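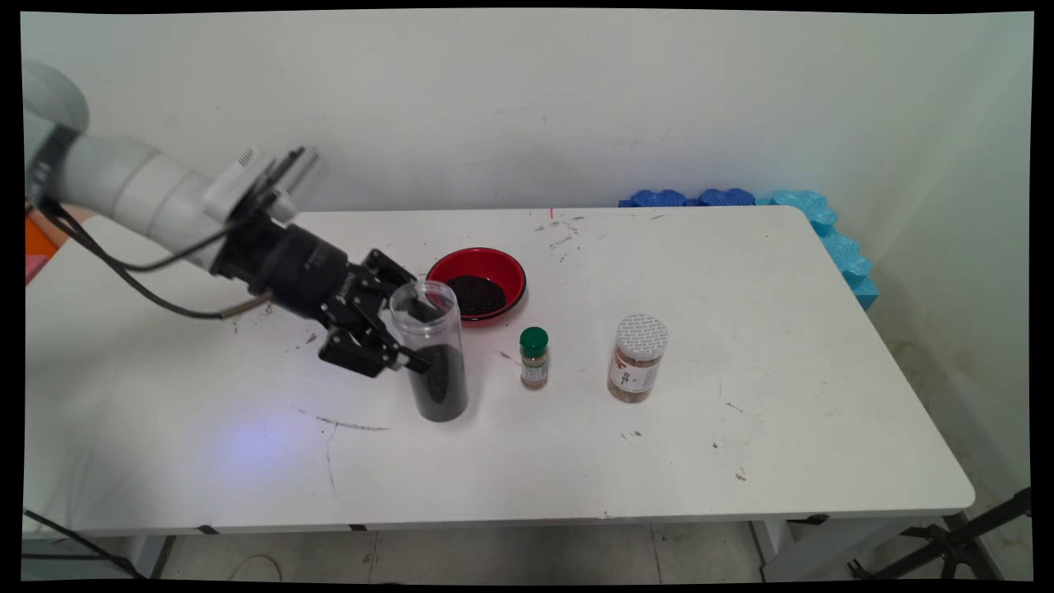 Are Fluklow and Udisix the same person?

My sister says the singer from Fluklow also made the Udisix record. Same voice, she claims. The fan wiki has 1,156 edits on this and still no answer.

stöcker_fan
Different singers, same producer. They shared a bill at Festero in April and stood on stage together, which would be quite a trick for one person. I was there with almost 1,000 others.

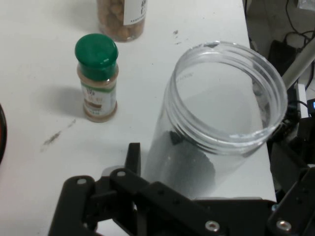
gravyboat
The credits on the Udisix sleeve list two vocalists, both under stage names, so your sister may be half right. Fans file singers the way I file my kitchen: the little bottle with the green cap has a label, and the big clear jar has no lid and nothing in it. The Fluklow theory is the big jar.

moptop163
yes same person. my cousin met her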